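The Slow Business of Drying a Tablecloth Flat

Cotton cloth shrinks in two stages, and most people who launder their own table linen only plan for the first. The first is relaxation shrinkage. Yarn is held under tension on the loom and again during finishing, and the first time it gets thoroughly wet it lets go of that tension. The second is slower. Each wash swells the fibers, the yarns bend a little more steeply over one another, and the cloth draws in by a small additional amount until it settles.

Grelline, a linen hire firm with 2644 cloths in circulation, has kept records on both stages for longer than most of its customers have owned a table. Every cloth carries a woven number at one corner. Length and width are taken before the first wash, after the first wash, and at set intervals until the cloth is retired or cut down for napkins.

The warp, running the length of the bolt, was under more tension during weaving and usually gives up more. A cloth cut square will often leave its first wash slightly oblong. Grelline's cutting room allows for this by cutting long in the warp direction and leaving the hems until after the first laundering. Hems sewn beforehand pucker, as the sewing thread (normally polyester) does not shrink with the cotton around it.

Temperature gets most of the blame in household advice, but mechanical action in the dryer matters at least as much. A cotton cloth washed at 60 degrees Celsius and dried flat can keep its dimensions better than one washed cool and tumbled until bone dry. The last portion of moisture is the expensive one. Removing it in a drum takes time, roughens the surface and sets creases that then need steam to release. 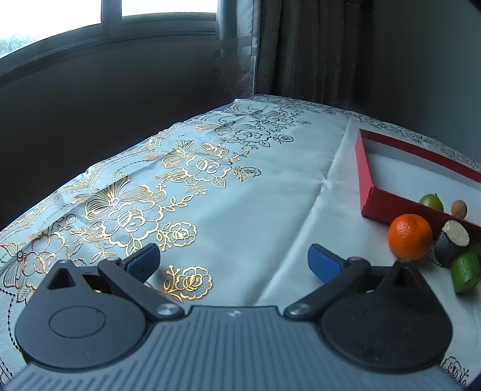
Tsion Chala

Flat drying has its own problems, chiefly space. Mac Giolla, a small laundry that handles restaurant work, uses racks of nylon mesh stacked in a heated room with a fan at one end. Cloths go in damp from the extractor and are squared by hand, corner to opposite corner, until the two diagonals match. A cloth that dries with unequal diagonals will hang crooked, and no amount of pressing corrects it for long.

Kieran Egan, who manages the drying room there, puts the load limit at one layer per rack. "Two layers looks efficient at seven in the morning," he says. "By noon the top one is ready and the one underneath has a tide line."

Tide lines are the faint brownish margins left where water moves through cloth and evaporates at an edge, carrying residue with it. They are usually taken for stains. The usual source is detergent that was never rinsed out, and a second rinse removes most of them if the cloth has not been ironed in the meantime. Heat makes the mark considerably harder to shift.

Pressing should start while the cloth is still slightly damp. An iron at 200 degrees Celsius is suitable for plain cotton and linen, but blends need less, and the content label should be read before the dial is turned. Work along the grain. Pushing the iron on the diagonal stretches the cloth, which then recovers unevenly once it cools – the reason a freshly pressed edge sometimes ripples an hour later.

Starch is optional. It adds body and keeps some soil at the surface, where the next wash can reach it, but cloths headed for storage should go away without it. Starch attracts silverfish and weakens fold lines. For long storage, roll the cloth on a tube with acid-free tissue, face outward, and keep it out of plastic. Cloths that must be folded should be opened and refolded along different lines every July, or whichever month is easiest to remember.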